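静物光影基础 第四讲讲义：白的东西
授课：夏赫扎德·拉沙里
本讲配套练习见文末，交作业日期看教室门口的纸条，不要发邮件问我。

一、开场的话

上一讲大家画了水果，画得都很高兴，因为水果有颜色，颜色会替人遮丑。苹果画成土豆的形状，涂红了，家里人照样认得出是苹果。这一讲把颜色收走，只剩白的东西：白瓷、白纸、白布、白石膏。画成什么形状就是什么形状，没有红色帮忙说情。

每个学期都有人问白的东西怎么画。问的人通常已经把铅笔削好，盯着白纸，觉得既然纸是白的，东西也是白的，那么不画就等于画完了。这个想法在逻辑上站得住，我也收到过几份按这个思路完成的作业，署了名，分数也很白。

二、白是一个范围

先做一件事。找一张打印纸，一只白碗，一块白毛巾，放在同一扇窗户下面。看十秒钟，再眯起眼睛看。三样东西都叫白，可是没有两样是同一个白。打印纸多半偏蓝，毛巾多半偏黄，碗看它旁边放了什么。

我们平时说“白”，说的是脑子里存着的一个名字。眼睛收到的是一大堆灰，有冷的有暖的，有亮的有暗的，脑子嫌麻烦，统一盖个章。画画的人要做的第一件事就是把章揭下来。揭的时候会有点难受，因为会发现自己家的墙壁下午四点是紫的。

术语交代一下，后面要用：
固有色：东西本来的颜色。这一讲里全是白，可以不管。
亮面：正对光的面。
灰面：侧对光的面，也是本课扣分最多的地方。
明暗交界线：光照得到和照不到的分界。圆的东西上它是一条软带子，有棱角的东西上它就是那条棱。
投影：别的东西挡住光，落在这个东西上的影子。它和自己的暗面不是一回事，请把这句话抄一遍。
反光：暗面里被环境照亮的部分。永远比你以为的暗。

三、圆柱

圆柱是静物里的白米饭，哪桌都有它。瓶子、杯子、蜡烛、花瓶的颈、灯座的杆，都是圆柱或者圆柱的亲戚。学会了圆柱，半张静物台就有着落了。

圆柱的明暗是竖着走的。光从一侧来，从左到右依次是一条条竖的带子，中间没有硬边。初学者喜欢把亮的一条画得雪亮，暗的一条画得漆黑，中间留一段空白让观众自己想办法，结果画出来像一根水管，而且是镀铬的。哑光的白圆柱没有那么大的脾气，它的高光只比旁边亮一点点，一条宽宽的、没什么边界的亮带。把高光画窄、画亮，材质就变了，哑光变上釉，上釉变不锈钢，一笔的事。

暗的一侧也一样。白东西的暗面仍然是白东西，整条灰最深也深不到哪里去。手边有灰卡的同学，把灰卡举起来比一比再下笔。没有灰卡的，拿一张旧报纸的空白边比，效果差不多，还不要钱。

四、横着来的影子

麻烦在于圆柱很少单独站着。它旁边总有点什么，上面总有点什么，于是在竖着走的明暗之外，又多出横着来的影子。 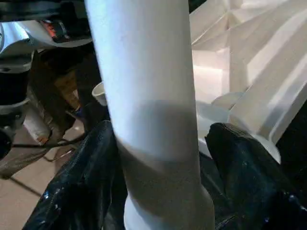
圆柱上的投影，难就难在它要听两个人的话：形状归挡光的东西管，走势归圆柱表面管。影子落在平的墙上可以是直边，落到圆柱上就得跟着弯。看中间那条横过去的宽灰影，上边缘是一道弧线，位置刚过画面一半往上，这道弧就把圆给交代了，一根轮廓线都不用加重。影子往下慢慢淡开，所以下半截整体偏灰，上半截却亮得发蓝。左边那道略亮的竖带和右边的浅灰照样是竖着走的，和影子各走各的方向。靠近底部往外张开的那一圈更白一些，是面转了方向的缘故，画的时候请换一次笔，别顺着柱身一路刷下去。

弧线弯多少，取决于眼睛高低和光的角度，没有万能公式。历届同学发明过两个公式，一个是“差不多”，一个是“看着顺眼”，前者错得稳定，后者错得自由。老实的办法是拿一根细线绕在杯子上，眼睛放到画画时的高度去看，线弯成什么样，影子大致就往那个脾气上靠，再按实物修正。

影子的边也分硬软。挡光的东西离得近，边就清楚；离得远，边就糊。同一块影子可以一头清楚一头糊，这很正常。把四周都描上一圈线，影子就成了贴纸，好像谁给花瓶贴了一块膏药。去年十月那一班画了满墙的膏药，塔季扬娜·哈耶克老师路过，问我们是不是改教护理了。

五、折面

和圆柱相反，折面的东西全是硬边。揉过的纸、折出来的灯罩、削出棱角的石膏，都归这一类。圆柱考的是耐心，折面考的是记性，画到第十几个面的时候要还记得光从哪边来。

同一个白，转一个角度就换一个灰。有的面正对光，是最亮的白；有的面斜过去，成了浅灰；还有的面接了旁边东西的颜色，泛一点粉或者一点黄。这些颜色很淡，淡到画的时候怀疑自己眼睛出了问题。眼睛没有问题，继续画。但也请克制，看见一点粉就铺一片粉的，交上来通常像一块草莓蛋糕。

步骤如下，照做即可，不需要灵感：
先找最大的几条棱，斜的就画斜，别偷偷扶正。
把所有的面分成亮、中、暗三组，只分三组。
先铺暗组，再铺中组，亮组留纸。
退后两步，眯眼看。哪个面跳出来了，就压一压哪个面。
最后才看小褶子。小褶子数量由你的晚饭时间决定。

圆柱和折面摆在一起是这门课最喜欢的搭配。软的过渡旁边放一堆硬棱，谁也不用勉强自己，对比就有了。白的放在白的前面，还有一层好处，轮廓线会在某一段自己消失。消失了就让它消失。伸手去补的同学，我看见了会咳嗽。

六、常见病

一，怕脏。整张画只有浅灰，像隔着毛玻璃。开方：先在角落里放一块最深的，后面以它为准。
二，怕白。每一寸都要涂到，纸一点不剩。开方：没收铅笔十分钟。
三，背景发愁。白东西后面不知道放什么，于是画一圈光晕，好像花瓶得道了。开方：看见什么灰就放什么灰，后面若也是白的，就比一比谁更白，总会有输赢。
四，黑东西挨着白东西时，把黑的涂成一个洞。黑的亮面上也有高光，表面皱的话还有许多零碎的小亮点，冷的暖的都有。黑不是放假的理由。
五，橡皮依赖。橡皮是提亮用的，拿来后悔用也可以，但一张纸后悔的次数有限，擦到起毛以后，那块纸就再也白不回来了。

七、关于拍照画

有同学问可不可以拍了照片回家画。可以，但照相机对白有自己的意见。自动白平衡会把发蓝的光拉回来，自动曝光看见一大片白会吓一跳，主动把它压成灰。暗处还会长出颗粒，颗粒是相机的，不是瓷器的，别画上去。上学期有人把颗粒一粒一粒点了出来，我给了同情分，写在背面。

拍的时候请把同一组东西多拍两张，一张照着亮部测光，一张照着暗部测光，画的时候对着看。阿西夫·塔诺利上学期的笔记里写得很清楚，要借的找他，借完要还，他已经丢过一本了。

八、作业

作业一：圆柱写生。白色圆柱形物体一件，单侧光，不少于15分钟起稿。圆柱上必须有一块别的东西投下来的影子，用尺子、书、晾衣架都行，用手也行，但手会累，累了影子会动，影子动了来问我为什么形不准，我没有办法。

作业二：折面写生。白纸一张，揉过再展开一半。揉得太狠的请自行承担后果。

作业三（选做）：把前两件放在一起，白背景，整张画不许用轮廓线。选做的意思是可以不做。每年也有人以为选做是考验忠诚度，那倒没有。

纸用200克的素描纸，薄的经不起擦。铅笔带软硬各一支就够，整套的铁盒很好看，打开以后请不要花半节课排列它们。

下一讲画玻璃，由胡迈拉·瓦赖奇老师代课。玻璃是透明的，已经有人来问是不是可以不画了。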